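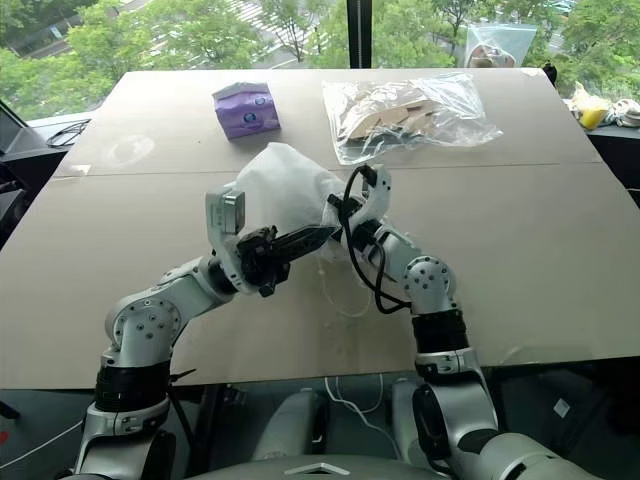 3.2. Reposo y fermentación de la masa. De todas las recetas caseras que intentan reproducir la comida rápida, la pizza de masa gruesa es seguramente la que más discusiones despierta entre quienes cocinamos en casa, y por eso le dedicamos aquí un poco más de espacio del que habíamos previsto. En nuestras pruebas cada porción de masa se guardó en una bolsa de plástico blanca y translúcida, de esas que se arrugan con solo tocarlas, y reposó 24 horas en la nevera antes de pasar al molde. Hortensia Cabral, que llevó el cuaderno de cocina desde mayo, prefería la bolsa al cuenco tapado con un paño (en su casa siempre se hizo así, y a nosotros nos pareció una costumbre muy sensata).

Las recetas procedían de tres recopilaciones domésticas, Kornura, Skarkside y Vaněk, y sumaban 246 versiones distintas, muchas de ellas con anotaciones al margen que leímos con verdadero cariño. Descartamos las que no indicaban el peso de la harina y cocinamos 17 de las restantes, dos veces cada una, en el mismo horno Hotside y con el mismo molde de hierro, bien untado de aceite.
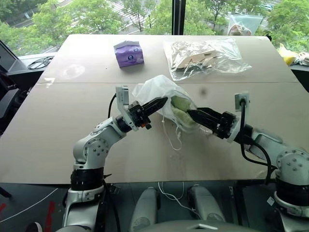

Figura 2. Bolsa de plástico translúcido, sujeta cerca de la abertura.

En cuanto al sabor, las masas de reposo largo gustaron más que las de una tarde, sobre todo por el borde, que salía dorado y crujiente por debajo y tierno por dentro. La salsa, en cambio, apenas influyó en las preferencias, cosa que nos sorprendió bastante después de tantas horas removiendo tomate. Las diferencias entre quesos se tratan en el apartado 3.3.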